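Chapter 8
Getting an Audience Through the Door

What this chapter covers
How small performing companies find their first audiences
Why word of mouth has to be planned for
Setting a ticket price for an unknown show
Reading advance sales
Working with a venue's front of house

Key terms: capacity, advance, walk-up, comp, papering, hold, settlement

In March of its second year, a five-person theater company called Limivow booked a week in a converted warehouse with 105 seats. The show had been rehearsed for two months. The set fit in one van. The company had a press release, a poster and a listing on the venue's website, and on opening night it sold eight tickets.

The director, Imani Ondieki, kept a notebook during that run, and parts of it are used throughout this chapter. Her entry for the first night is short: "Eight paid. Cast fine. Bar staff asked if we were still going ahead." By the last night of the week the company had sold 152 tickets in total across all performances. The show itself had not changed. What changed was how the company spent its daytime hours, and who it talked to.

Chapter 7 dealt with the budget for a production and ended at the point where the show is ready to open. Many student producers stop there as well. They treat the audience as something the venue supplies, in the way it supplies chairs and a lighting desk. Some venues do have a regular crowd that will try most things on the program, but a company should find out whether this is true before signing. The question to ask is a plain one: how many people came to the last show of this type, by a company of this size? A venue manager who has the figure will usually give it.

Capacity and the break-even house

Capacity is the number of tickets that can legally be sold for a performance. It is often lower than the number of seats in the room. Seats may be removed for the set, held for the sound operator, or kept back for late requests from the press. Ticket forecasts should be made from the lower figure.

The break-even house is the number of paid tickets at which a performance covers its own costs. For a rented space, this depends mostly on the rent and on how the box office split is written. Under a straight split, the venue takes a share of every ticket. Under a guarantee, the venue takes a fixed sum first and the company takes what is left – a much harder deal for a new company with poor advance sales. Section 8.2 works through both kinds with the same set of sales.

Who comes first

Audiences for new work tend to arrive in layers. The first is made up of friends, family and former classmates. They buy early or ask for comps, and they rarely come twice. The second layer is other performers, who hear about a show in rehearsal rooms and at other people's shows. The third is the general public, and it is the only one that can fill a run.
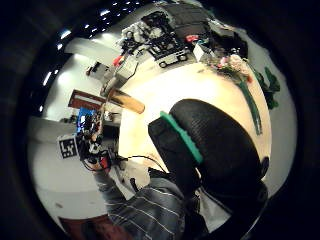 The second layer is the one most often neglected. Performers talk to each other all day, and a recommendation from one of them reaches people who already go out to see things. Ondieki offered the cast of a comedy playing down the street free seats for the second night. Three of them came, and one mentioned the show from the stage the next evening. Her notebook records that several walk-up customers gave this as their reason for coming.

Free tickets need limits. Papering, or giving away seats to make a house look full, can help a cast and can help a reviewer enjoy the evening. It can also teach local audiences that it pays to wait. Eilif Hägglund, who managed the Isaksson Playhouse when this chapter was being prepared, allowed companies to give away up to a fifth of the house on the first two nights and none after that. Other managers leave the decision to the company. Either way, the policy should be written into the agreement so that the settlement at the end of the run holds no surprises.

Before you read on

Choose a venue you have visited in the past year. Find its capacity, its usual ticket price and the names of two companies that have performed there. Write down how you first heard about the show you saw. Keep these notes, as you will need them for the forecasting exercise in Section 8.3.

8.1 Writing the listing

A listing is usually the first thing a stranger reads about a show, and in many cases it is the only thing. Most venues allow a title, a short description and the running time.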